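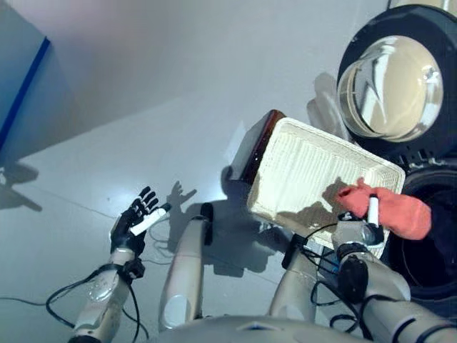 4.2 Trays, cloths and the things that end up beside them

Figure 3. Woven tray, held at a tilt, with a pink cloth over one corner and a dark reddish-brown box behind it.

Of all the objects in the Rumska household inventory, the shallow tray gave us the most pleasure to study. We logged 1132 tidying episodes, and a tray, basket or lidless box of some kind took part in 239 of them. We had expected it to be a minor item, well behind cupboards and drawers. Instead it kept turning up in the middle of the work, carrying small things from one place to another and then becoming a thing that had to be put away itself.

The tray in Figure 3 is a good one to think with. It is rectangular and off-white, with a fine weave and a raised rim. A rim of this sort is a lovely piece of everyday design! It holds back pens, buttons and spoons, yet a folded napkin can still be slid out over it with one finger. Trays with a rim were tipped far more freely in our episodes than flat boards were, and we read this as trust in the edge.

Cloth behaves quite differently. In Figure 3 the salmon-pink cloth is crumpled and lies over the lower right corner of the tray, so that it is partly on the tray and partly off it. Our first coding scheme (Prallow, version 2) had no place for such a case, and coders were forced to choose between "in" and "out". Theresia Rainer proposed a third code, "over", and it cleared up a surprising number of disagreements. A cloth that is "over" may be wiping, lining, covering or simply on its way somewhere else, and a single still cannot tell us which. We therefore code the position alone and leave the purpose to the episode notes.

Boxes and bins formed the background to much of this activity. The glossy box in Figure 3 is partly hidden by the tray, and a black circular bin stands open to the right, under a large black appliance with a clear dome. Objects behind a tray were a constant headache for the inventory. Under the Aigner rule, an item was listed if any part of it could be made out, and its contents were recorded only where the inside was in view.

Eight tray types were kept in the final list. Weave, rim height and handles are given for each in Table 5, together with the Zamow size classes.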